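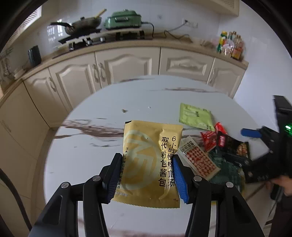
Jestico Wrestling returns to the Grerkum Armory on Tuesday with a seven-match card, and the Mostolico tag team titles will be defended in the main event. Bell time is 7 p.m. and doors open an hour earlier. The concession stand will have hot dogs, popcorn and instant noodles, the kind with a gold foil sachet of broth that goes in three minutes after the water. Outside food is still not allowed.

The last Grerkum show drew 260 people, the best crowd there since the move from the Raju Center. The Armory holds 500, so walk-up tickets should be available. Ringside is $38 and general admission is at the usual price. Newsletter subscribers can pick seats before the public sale by replying to this email with the number of seats they want.

The heavyweight champion will not be on the card. He is out with a shoulder injury and is expected back in July. He has held the belt for 101 days, and the promotion says he will not be stripped of it. His planned match has been replaced by a six-man elimination bout, with the winner getting the first title shot when he returns.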